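# Mavadov Handpose 5: review after a term of daily use

Mavadov Handpose is a desktop program that takes data from a sensor glove, combines it with a camera's view of a printed marker on the back of the hand, and gives you one stream of wrist position and finger joint angles. We bought two seats of version 5 to record demonstrations for a pick-and-place policy, mostly soft toys going into plastic bins. Before that we used our own scripts, so that is what I'm comparing it with.

**Setup**

Installation on Ubuntu was a single package and took 11 minutes, including the licence check. The camera wizard is good. It asks for the printed width of the marker, measured with a ruler, and it refuses to go on if the number you type doesn't fit what it sees. Our old scripts would have accepted anything.

Glove calibration is less pleasant. There are 16 hand poses to hold, and the program gives you no way to redo a single one. Get the thumb wrong near the end and you start again. Profiles are saved per person, but they are named by date and can't be renamed in the interface. I edit the file by hand.

**Tracking**

Wrist tracking is steady as long as the marker faces the camera. When the wrist rolls and the marker is seen at a steep angle, the orientation sometimes flips for a frame or two. Version 5 has a filter for this, off by default, under Advanced > Pose. Turn it on. It adds a small delay that didn't matter for recording, though I wouldn't want it in a live teleoperation loop.

Finger angles are good for the index and middle fingers and poor for sideways spread. Grasping something plush hides most of that error. With small rigid parts it showed up straight away when we replayed the motion on the Nalgate hand.

Most of our episodes are one person at a narrow table, reaching with the gloved right hand between the toys and the bin.
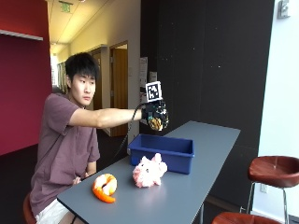 Streams are recorded at 30 Hz by default and the timestamps line up well between glove and camera. The export is less tidy. Dropped frames are filled with the last good pose and nothing in the file marks them, so a frozen wrist looks like a person holding still. I wrote a short script that throws out any run of identical poses. The Molefe exporter plug-in does mark them, but it costs extra.

**Support**

Ulbridge handle sales and support in the UK. They answered both of my tickets the next morning. The flip filter came from them, as the manual doesn't mention it.

**Verdict**

Good value if you need wrist paths and rough grasps. For fine finger work I'd wait for the next release, or look at something with a second camera. We have renewed one seat and let the other lapse.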